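Atelier robotique : la pince d'Ortner passe à la pratique

Les élèves de l'atelier de robotique du lycée Ortner travaillent depuis mars sur la préhension d'objets cylindriques. Le projet, baptisé Erer, est encadré par Leszek Nowakowski. Un doigt blanc de la pince se trouve tout près d'un objet imprimé d'un personnage de dessin animé. 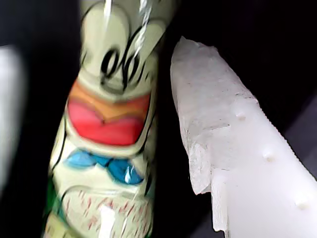 Un objet calé dans du blanc

Pour ces exercices, le groupe de Rosalie Pichler travaille sur un fond sombre. Le cylindre y est entouré d'une matière blanche et froissée, le visage du personnage bien visible.

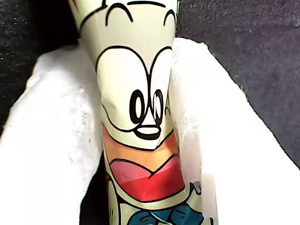
Erkdale, 15/07/2020

Le club présentera Erer à la rencontre interscolaire de Velard, où 35 équipes sont inscrites. Chacune alignera deux élèves aux commandes. Burgi Kälin et Florian Camenzind ont été désignés pour Ortner. Le règlement est disponible auprès de l'atelier. 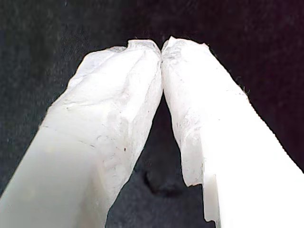 Les deux doigts de la pince, extrémités en contact. Atelier Ortner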